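Section 4: Unpacking fruit and filling the basket

This section covers moving bagged fruit into the Kastow basket and looking after the basket between uses. It assumes you have already washed the basket as set out in Section 3. If you have bought the basket without the Kastow shelf, skip the notes marked "shelf".

Before you start

You will need:
the basket
the fruit, still in its bag
a dry cloth
a bowl for anything bruised or split

Wipe the table and dry it. Any crumbs left on the surface will stick to the underside of the basket and end up in the holes.

4.1 Setting out

1. Put the basket on the table with the holes in the base facing down onto the surface. It is the same on both long sides, so it can be turned either way.

2. Check that the basket is empty. Take out the card insert and any labels left from the last load.

3. Lay the bag of fruit on the table in front of the basket. Leave a hand's width between them if you can. Bring the drawstring out to one side so that it is not trapped under the fruit.

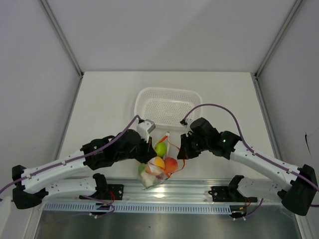
4. Hold the neck of the bag and find the point where the string comes out of the hem. On some bags there is a knot or a plastic stop here. Undo it before you pull.

5. Open the neck as wide as it will go. Do not cut a mesh bag unless the string has jammed. Short ends of cut mesh come away in the basket and are hard to see.

Caution: Keep cut strings, stops and empty bags away from small children and pets.

4.2 Moving the fruit

1. Lift the fruit out by hand, a piece or two at a time. Start with the firmest.

2. Put heavy fruit in the bottom of the basket and soft fruit on top. Bananas go in last, or are better kept somewhere else.

3. Look over each piece as you go. Put anything split, mouldy or leaking in the bowl.

4. Stop when the fruit is level with the rim. The basket will hold more, but it should not be stacked or carried when heaped.

Note: Do not tip the bag out over the basket. Siu-ming Huang, who tested the loading steps for this edition, found that tipping bruised the pears at the bottom and sent the smaller fruit over the side.

Plain plastic bags

Fruit sold in clear plastic rather than mesh should come out of the bag on the day you buy it. Stand or lay the bag in front of the basket as before and open it from the top. Moisture often gathers in the lower corners, so keep the cloth to hand.
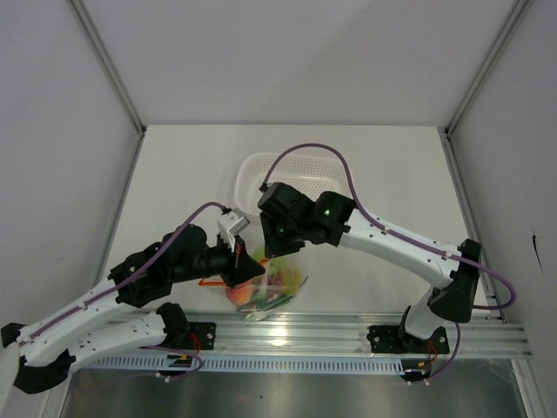
Dry any wet fruit before it goes in. If the bag has a printed date you want to keep, cut that part out and clip it to the shelf label (shelf). Thin bags tear along the seam when lifted by one corner, so support them from underneath.

4.3 After filling

1. Carry the basket with both hands under the rim.

2. Keep it out of direct sun and away from the hob.

3. Shelf: slide the basket in until it touches the back stop. The part number for a spare stop is 423.

4. Turn the fruit over every 3 days and use the oldest first.

Caution: Do not wash the basket in water hotter than 70 °C. The base may warp and will no longer sit flat.

Text revised by Pin-yu Kan, April 2022.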